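1/ So Saengthong are "back on the road," according to the poster. Molam-funk, originally a 7-piece, loud as anything in their day. I count 2 original members in the press release, and one of them is listed as "musical advisor." Does an advisor get on the bus?

2/ The label line is that Panya Wannasri "never stopped singing." Fine, but the last record with a new vocal on it was Landbridge, and half of that was old tapes with fresh drums on top. I liked it. I also have ears. 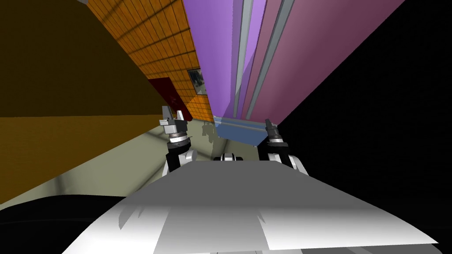

3/ Dates

They're calling it a North American tour. It's four cities and a festival slot at Grakwood in March, mid-afternoon, on the stage next to the parking. Tickets for the club shows start at $160 before fees. For a seated room!

4/ Somebody at Gesten (the promoter) told a fan page the first night was "almost gone." I looked at the seat map at 9 a.m. and there were 309 open seats. Maybe those are holds. Maybe they're always holds. 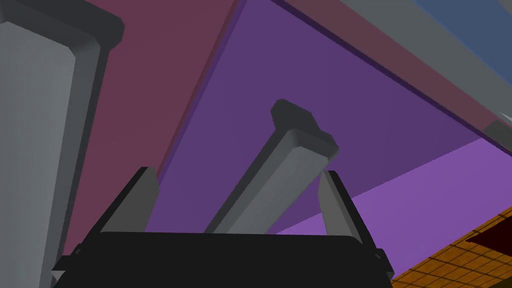 And before the replies start, yes, I know holds are normal, I've bought a concert ticket before. What bugs me is the countdown clock on the same page, which ran down to zero and then went right back to the top.

5/ The music deserves better than this. Put on side two of the first album, the long one with the khaen solo, and tell me who else was playing like that. Panya comes in late and sings over the top of the beat like she's got somewhere to be.

6/ Which is why I want to know who's in the band. The poster has her face and a lot of purple smoke. No bass player named, no drummer. If it's her plus backing tracks, say so and charge for that.

7/ I've emailed Gesten twice asking for a lineup. Got an auto-reply with a link to the VIP package.

8/ Will post the lineup if they send one. Haven't bought a ticket yet.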